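How I read a quarterly results release before my tea goes cold

I hold shares in a handful of small companies, and four times a year each of them puts out a results statement that seems designed to send me to sleep. For ages I read only the headline and the share price. Then I got caught out by Patska, who shouted about record sales on page one and tucked a nasty hole in their cash on page nine. I now have a routine, it takes me 30 minutes, and I'm writing it down because my brother-in-law keeps asking for it.

You'll need the new release, the one from the same quarter last year, and something to scribble on. A spreadsheet is fine but I like paper (you remember numbers better when you've written them, or I do anyway).

Step 1. Skip the chief executive's quote

Go straight past it. Scroll down to the income statement, the table that starts with revenue and ends with profit per share. Write down revenue for this quarter and for the same quarter last year. Don't use last quarter for this bit, as plenty of firms sell more in November than they do in spring and you'll end up cheering for Christmas.

Step 2. Do the growth sum yourself

Take the new figure, divide it by the old one, subtract one and multiply by a hundred. If Roltby took 107 million this time and 100 million a year ago, that's seven per cent. Easy! Now compare it with the figure in the headline. If theirs is higher, look for the words "organic", "underlying" or "constant currency" and find out what they've left out. It's often perfectly fair, but I want to see the plain number first.

Step 3. Gross margin

Gross profit divided by revenue, both years. I get a bit excited about this one — it tells you whether the company is keeping more or less of each pound it takes before the office rent and the advertising. A drop of 2 percentage points gets a circle round it on my sheet. Zaugg had three circles in a row before I finally paid attention, and by then I'd lost enough to cover a decent holiday.

Step 4. Follow the cash

Find the cash flow statement and look for "net cash from operating activities". Put it next to net profit. They'll never match exactly, and one odd quarter doesn't bother me, but if profit is going up and cash is going down I go and look at two lines on the balance sheet: receivables (what customers owe) and inventory (stuff not sold yet). That's where Patska's hole was. Customers hadn't paid.

Step 5. Count the shares

Earnings per share can rise just because the company bought some of its own shares back. It can fall because they handed a load out to staff. Look for "weighted average diluted shares" underneath the profit figure, and compare it with last year. Takes seconds.

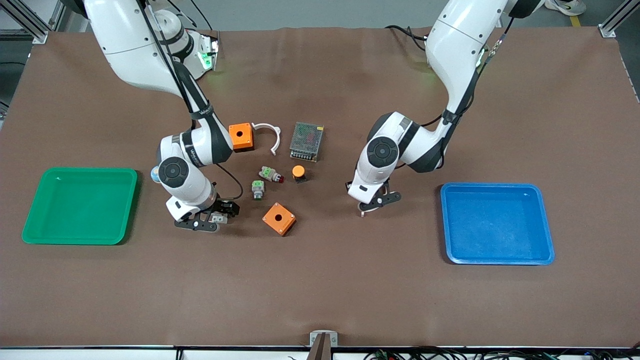 Flurina Rainer wrote in to say that she does step 5 before anything else, and that with Prikville it saved her the rest of the evening: the share count had gone up 14 per cent in a year, so a profit that looked healthy in total was spread a good deal thinner for each holder. She also reckons I should tell people to check whether the release is audited. Fair point, and quarterly ones usually aren't, so look for the word "unaudited" near the top of the tables.

Step 6. Now read the outlook

Only at this stage do I go back up and read the words. I put last quarter's outlook paragraph beside the new one and look for changes. "We expect" turning into "we aim for" is worth a note. So is a target that was there before and has quietly gone missing.

Then I write one line at the bottom of the page: buy more, hold, sell, or don't know. I write "don't know" quite a lot. I also leave it until the next morning before I touch anything in the account, as the price tends to jump all over the place in the first hour after results and I've made some very daft trades at ten past eight.

Keep the sheets in a folder, by company, newest on top. You'll want them for the next lot.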